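# Werura G2 replacement finger pads - fault notice and ordering

Applies to the Werura G2 parallel gripper, all mounting variants.

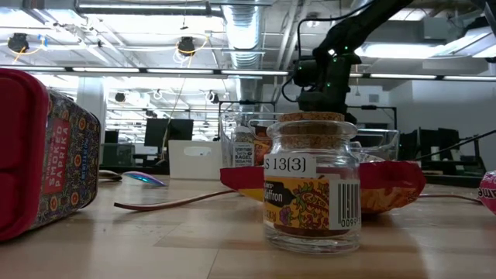
The G2 pad set was revised in October after a run of returns for pad creep on smooth-walled items. Pads of the earlier type (grey backing, no notch) can separate from the finger along the lower edge while the gripper is holding a load. The gripper doesn't report this as a fault. Motor current stays within its normal band and the controller continues to show a closed grip.

If your cell handles glass, or anything else that shouldn't be dropped, replace the early pads before further use.

## What goes wrong

The early pads are bonded to the backing plate with a single strip of adhesive. Under repeated side load the strip shears from the tip upward. The pad then rolls a little as the fingers close, and the item settles lower in the grip than the program expects. On a carton or a soft bag this is mostly harmless. On a small jar with a rounded shoulder the contact patch is already short, and the jar can slip out during the lift or when the wrist turns.

The first confirmed case came from the Junine sorting cell, where mixed pantry goods are picked from a table and placed in open bins. A jar was released at full lift height with the fingers still commanded closed. Tomás Ramalho stripped both fingers the same afternoon and found the left pad attached by its top third only. The right pad looked sound but peeled by hand.

The fault was later reproduced on the bench at Skonside. Early pads showed measurable creep at 1,000 cycles with a glass test piece, and some had begun to lift well before that. The revised pads completed 3,000 cycles with no movement at the bond line. Testing was stopped at that point and wear beyond it hasn't been characterised.

## Checking your pads

1. Stop the arm and isolate the gripper supply. Don't rely on the program pause. The G2 will re-home if it sees a supply dip, and the fingers move without warning when it does.
2. Open the fingers using the manual release at the rear of the body.
3. Look at the backing plate from the side. Revised pads have a notch at the tip. Early pads have a square edge.
4. Press a thumbnail against the lower edge of each pad. Any visible gap is a reject, including on revised pads.
5. Check the pad face for glazing. A glazed pad may be firmly bonded and still slip on glass or glossy film.

Replace pads in pairs. A new pad opposite a worn one will pull the item off centre.

## Fitting

The revised pads are held by two M2 screws as well as adhesive, so the existing finger must have threaded holes. Fingers supplied with the short body don't have them and need the finger kit listed below. Tighten the screws evenly until the plate seats. Overtightening bows the plate and brings back much the same contact problem.

After fitting, run the width calibration. The revised pad is slightly thicker and the old zero will cause the gripper to report an item when closed on nothing. Then run 50 open-close cycles with no item in the jaws and recheck the screws.

## Interim settings

Where early pads must stay in service until parts arrive:

- remove glass and ceramic items from the pick list
- reduce lift height to the minimum that clears the bin wall
- disable wrist rotation while holding
- inspect both pads at the start of each shift

Don't raise the grip force to compensate. Higher force increases the shear on the adhesive and shortens the time to failure - two of the returned sets had been run this way.

A drop sensor won't prevent a release, but it will stop the cell from carrying on with broken glass on the table. The Tremblay beam sensor plugs into the auxiliary port on the G2 wrist plate and needs no additional cable along the arm.

## Parts

| Part | Contents | Notes |
|---|---|---|
| Pad set, revised | One pair, screws, adhesive strip | Threaded fingers only |
| Finger kit | One pair of threaded fingers with revised pads fitted | Required for short body |
| Tremblay beam sensor | Sensor, bracket, short lead | Firmware update needed on older controllers |

Rated pad life for the revised set is unchanged on paper. For glass we recommend inspection every 1,000 cycles until longer test results are available.

Early pad sets are exchanged at no charge, fitted or unused. Return both pads in a sealed bag marked with the gripper serial number and the type of item being handled when the fault was noticed. Don't clean them first. Exchange orders received by noon on Tuesday ship the same week.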